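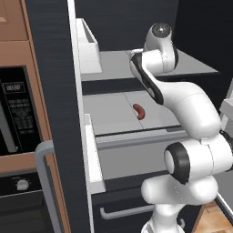

Slide 1. The simulated kitchen, with the arm at the open drawer and the sausage lying inside.

Speaker notes — "The Sausage Drawer: a year of simulation at the Wanside robotics club"

(Leave the slide up while people find seats. Don't start until the back door is shut, it bangs.)

Good evening, everybody, and thank you so much for having us. My name is Heledd Wogan, I teach computing at Wanside and I look after the robotics club there, and I've been asked to talk for twenty minutes, which anyone who has sat through one of my assemblies will tell you is a brave thing to ask of me. Carys Gape and Ynyr Morris are sitting at the front and they did a great deal of the work you're going to hear about, so please save the difficult questions for them. They've been warned!

I'd like to start with the sausage. I know there are grander ways into a talk about robots, but it's been on our screens since the autumn term and I've grown rather fond of it. The job we gave ourselves was to get a simulated arm to open a kitchen drawer, deal with the thing inside, and close the drawer again. Say that to a ten-year-old and they'll look at you as though you've asked them to blink. Say it to a computer and you've got yourself a school year.

(Pause. Let Carys wave if she wants to.)

A little about how the club runs. We meet after school in the computing room, and we have members from Year 8 up to the sixth form. Until last year we did what most clubs do, which was wheeled robots and line following, with the annual row about who had taken the good batteries home. Then Branwen Meredith, who was in the upper sixth at the time, asked whether we could try a proper arm. We couldn't afford one. We still can't. What we did have was a room full of ordinary desktop machines and a physics simulator that ran on them, if you were patient and kept the windows open.

So that's what we did. We split into 3 teams and each team took a piece of the job. The first had the drawer, the second had the grasp, and the third had what we called the scoreboard, meaning the bit of code that decides whether an attempt counts. I put my strongest programmers on the drawer because I thought it would be the hard part. I should have put them on the scoreboard, and I'll come back to that.

(Point to the drawer on the slide.)

Let me talk you through the drawer, as it's where most of the first term went. To us a drawer is one object. In the simulator it's a box that can slide along one line, with a stop at each end and a certain amount of friction, and every one of those is a number that somebody has to choose. Ynyr's first drawer had hardly any friction at all. The arm brushed against it and off it went to the end of its travel and bounced. His second had so much that the arm pulled and pulled and the drawer sat there, as though it had been painted shut. He went home and opened every drawer in his mum's kitchen with a luggage scale hooked on the handle, wrote the readings on the back of an envelope, and brought them in the next week. I was so pleased I photocopied the envelope.

You'll notice there's a whole kitchen round it, with a microwave and an oven on the left. We got asked about this at the county heat. The arm has no business with either of them. But Leonie Baumgart, who was our exchange student from Bernitz for two terms, made the very sensible point that a drawer floating in a grey void lets you cheat. You can swing your elbow anywhere you like. Put a cabinet beside it and a worktop above it, and suddenly the elbow is the whole problem. We had a lovely smooth reach working in the empty version, and the first time we ran it in the kitchen it went straight for the cabinetry. Leonie didn't say "I told you so", though I'd have forgiven her.

(Trace the curve of the upper arm with a finger or the pointer.)

Have a look at the shape of it there, how it bends up and over towards the back. If the arm comes straight at the drawer from the front it gets in its own way, so a good part of the spring was spent teaching it to come over the top. The younger ones worked this out with their own arms, standing in a row at my filing cabinet with their elbows up. If you run a club I do recommend it. It costs nothing, and I learnt more about joint limits from watching them than from any of the reading I'd done over Christmas.

Now, the grasp. The sausage is small and it has a bit of a curve to it, and it lies flat on the drawer floor. Before it we'd practised on a cube, and cubes are very forgiving. You close on two flat sides and up it comes. With something curved, if you close in the wrong direction it rolls, or it pivots round and points at you. Carys's team kept a log of every attempt they ran, and by the end of it they had 1,370 rows in the spreadsheet. I'd like you to picture a group of Year 9s scrolling through that with a packet of custard creams, putting a one-word reason beside each failure. "Rolled." "Missed." "Elbow." There's one that only says "rude", and I've never had a satisfactory explanation.

(Carys may want to add something. Give her a moment, then move on.)

What came out of the log was that the fingers were usually in the right place and turned the wrong way. They'd been treating the turn of the wrist as something to tidy up at the end. Once they chose the turn first and then planned the reach to suit it, things got a good deal better, and there was some shouting, and the cleaner put her head in to see if we were all right.

I promised to come back to the scoreboard. We thought this was the easy job: is the drawer open, yes or no? But how far is open? Our first version said that any movement at all would do, and for a glorious week our results were wonderful. Then Branwen, who was home from university and had popped in to see us, sat down and watched some of the runs instead of reading the totals. The arm was nudging the drawer a finger's width and being given full marks. She was very kind about it. We changed the rule so that the drawer had to be out far enough for the gripper to get in and out again, and our wonderful results fell in a heap.

That was a hard meeting. I had a few long faces and one pupil who wanted to put the old rule back for the competition. We talked it over, and I let them decide, and they kept the stricter rule. With that rule in place we took our final version to the county heat and the judges gave it 87 marks, good enough for second. The team from Kekholm beat us with a simulated arm loading a dishwasher rack, and I have to admit it was a beautiful piece of work. We've since swapped code with them, and their supervisor and I send one another long emails about friction.

(Check the time. If it's past ten to eight, skip the next bit and go to "What we'd change".)

People do ask me whether the pupils mind that there's no real robot at the end of it. Some do. We lost 2 members in the first half term who wanted something they could hold, and I quite understand that, and we found them a place with the wheeled robots, which are still going strong in the corner. But I've also got pupils now who never liked the soldering and the tiny screws, and who stay until I turn the lights off because they want to see one more run. You can break things in a simulator all afternoon and nobody has to fill in a form. For a school with our budget, that counts for a lot.

What we'd change. I'd write the scoring rule in the first week and have somebody from outside the team try to fool it. I'd keep the log from the very beginning as well — we started ours after half term, and the early attempts live on only in Ynyr's memory, where I suspect they've improved. And I'd name the files properly. We have a folder with "drawer_final", "drawer_final_new" and "drawer_final_USE_THIS" in it, and the working one is called "test".

Next year we want to try several things in the drawer at once, so that the arm has to choose. Carys would like cutlery. I've said we might try a second sausage first.

Thank you to Watkins, the hardware shop on the high street, who paid for our minibus to the heat and lent us the luggage scale's much better replacement. Thank you to the parents who collected people at odd hours. And thank you all for listening so kindly.

(Questions. Repeat each one into the microphone for the people at the back. Ynyr has the laptop if anybody would like to see it run, but it takes a few minutes to load, so ask him to start it during the thank-yous.)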